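홈 > 소식 > 야생동물 > 양서·파충류

이 사이트는 방문 통계를 위해 쿠키를 사용합니다. 계속 이용하시면 쿠키 사용에 동의하는 것으로 간주됩니다. [동의] [설정 변경]

레나리 습지 도롱뇽 조사 결과 공개… 산란지 두 곳 새로 확인

2025-08-01

레나리(Renari) 습지에 사는 도롱뇽류의 분포 조사 결과가 나왔다. 조사를 맡은 클레붐(Clevum) 자연사연구소는 습지 안 웅덩이 35곳을 살펴 이 가운데 21곳에서 성체나 유생, 알주머니를 확인했다고 밝혔다. 기록된 성체는 모두 453마리다. 지금까지 알려지지 않았던 산란지도 2곳 포함됐다.

조사는 2월 해빙 직후 시작됐다. 연구진은 해가 진 뒤 물가를 따라 걸으며 손전등으로 개체를 찾았고, 낮에는 낙엽과 쓰러진 나무 밑을 확인했다. 잡은 개체는 몸길이와 꼬리 길이를 재고 등과 배의 무늬를 촬영한 뒤 같은 자리에 놓아주었다. 알주머니는 물 밖으로 꺼내지 않고 위치와 수심만 적었다.

이번에 확인된 종은 두 가지다. 수가 많은 쪽은 등이 어두운 갈색이고 옆구리에 은회색의 작은 점이 흩어져 있다. 꼬리는 위아래로 납작하지 않고 좌우로 납작하며, 번식기 수컷은 꼬리 위쪽 지느러미가 눈에 띄게 높아진다. 다른 한 종은 몸이 더 가늘고 등 가운데로 누런 줄이 목에서 꼬리 밑동까지 이어진다. 어린 개체는 줄이 흐려 첫 번째 종과 헷갈리기 쉽다. 연구소는 어린 개체를 구분할 때 등 색보다 뒷발가락의 길이와 옆구리 주름의 수를 먼저 보도록 기록 양식을 고쳤다.

현장 책임자인 도이나 게오르기우 연구원은 "예전 기록에는 줄무늬가 있는 종이 습지 남쪽에만 산다고 돼 있었는데, 올해는 북쪽 수로에서도 유생이 나왔다"며 "수로가 언제부터 남쪽과 이어졌는지는 아직 모른다"고 말했다. 북쪽 수로는 폭이 좁고 바닥에 자갈이 깔려 있어 그동안 조사 대상에서 빠져 있었다.

새로 확인된 산란지는 모두 오브라도비치(Obradović) 농로 옆에 있다. 한 곳은 오래된 가축용 물웅덩이이고, 다른 한 곳은 봄에만 물이 차는 얕은 도랑이다. 도랑은 마을 길과 가까워 번식기에 성체가 차에 치이는 일이 있다고 한다. 습지 관리소의 카스트리오트 카드리치 팀장은 다음 번식기부터 야간에 농로 일부 구간의 차량 통행을 제한하는 방안을 주민들과 협의하고 있다고 전했다. 통행 제한 구간의 길이와 기간은 정해지지 않았다.

수질도 함께 측정했다. 대부분의 웅덩이에서 산도는 예년과 비슷했다. 다만 푸세티(Pusetti) 제방 아래 웅덩이 몇 곳은 수위가 낮아 유생이 변태를 마치기 전에 마를 가능성이 있다. 관리소는 제방 수문의 개방 시기를 늦춰 달라고 관할 수리 담당 부서에 요청했다.

피부 질환을 일으키는 곰팡이 검사도 이뤄졌다. 연구진은 일부 개체의 피부를 면봉으로 문질러 시료를 얻었으며, 분석은 끝나지 않았다. 검사를 맡은 오그녠 두미트레스쿠 박사는 육안으로 궤양이나 허물 이상이 보인 개체는 없었지만 감염 여부는 분석이 끝나야 알 수 있다고 설명했다. 습지를 찾는 사람은 다른 물가에 다녀온 장화와 뜰채를 씻고 완전히 말린 뒤 사용해야 한다.
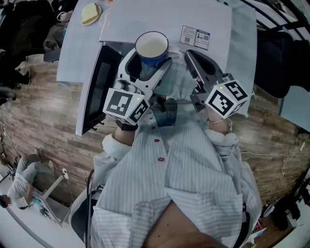

시민 기록 접수

연구소는 습지 주변에서 도롱뇽을 본 사람의 기록도 받는다. 발견한 장소와 시각을 적고, 가능하면 등과 옆구리가 나온 사진을 한 장씩 보내면 된다. 동물을 손으로 잡거나 돌을 뒤집은 채로 두지 말아야 하며, 알주머니를 집으로 가져가는 것은 금지돼 있다. 길 위에서 죽은 개체를 발견한 경우에도 위치를 알려 주면 통행 제한 구간을 정하는 데 쓰인다.

접수된 기록은 비랴나 주판 연구원이 종을 확인한 뒤 분포 지도에 반영한다. 정확한 산란지 위치는 지도에 표시하지 않는다. 조사 보고서 전문은 클레붐 자연사연구소 자료실에서 열람할 수 있고, 다음 조사는 내년 2월에 시작된다.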